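21st April, very late

Chapter 8 is up!! I hit post at midnight and then refreshed the stats page like a gremlin until my tea went cold. This is the one where Raju finally reads the letters, and I have been scared of it since August, when it was a single line in my notes that said "he reads them, everyone cries." Well, I cried. We'll see about the rest of you.

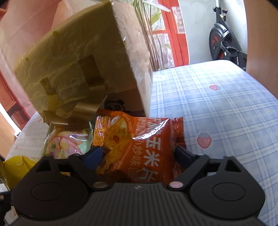 The letters were the hard part. Raju can't know Visari wrote them until the last one, but she has such a loud voice on the page that every draft gave it away by the second paragraph. I cut 300 words of her being funny, which hurt. Corn chips got me through it (the orange bag, 玉米片 down the front, so crunchy I couldn't hear myself think), and by the bottom of the bag I had a version where she only sounds like herself when she's angry. I think that's right for her.

Kerstin Sandberg beta read the whole thing and sent back 20 comments, most of them the word "comma." She also thinks the lighthouse scene belongs before the fight. I went to bed annoyed and woke up agreeing with her, ugh. 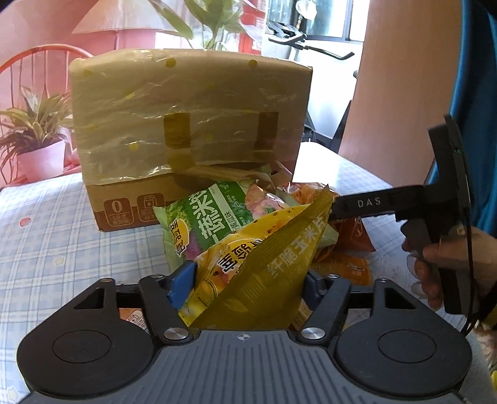

Yellow bag, plaid tablecloth, editing fuel

I still don't know what to do about Prerncombe. In canon it's a town you pass through in one episode, and I've given it a ferry, a bakery and a feud, and now people in the comments ask about the feud more than the romance! Maybe it gets its own side story.
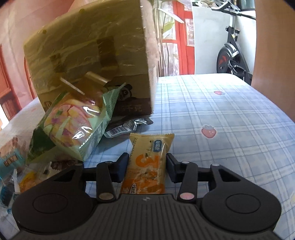
Things to fix before chapter 9

Semen's coat is green in chapter 2 and gray in chapter 6. Pick one.

Visari says she's never been on the ferry. She has, she met Raju on it.

Reply to the lovely long comment about the letters, properly, when I'm awake.

The fic is at 448 kudos, by the way. I keep going back to look at the number.
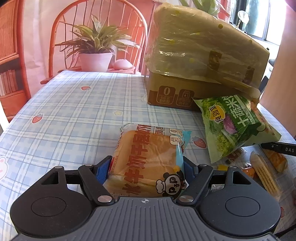 Soft bread for tomorrow's writing day

Bed now. The lighthouse can wait until I've slept.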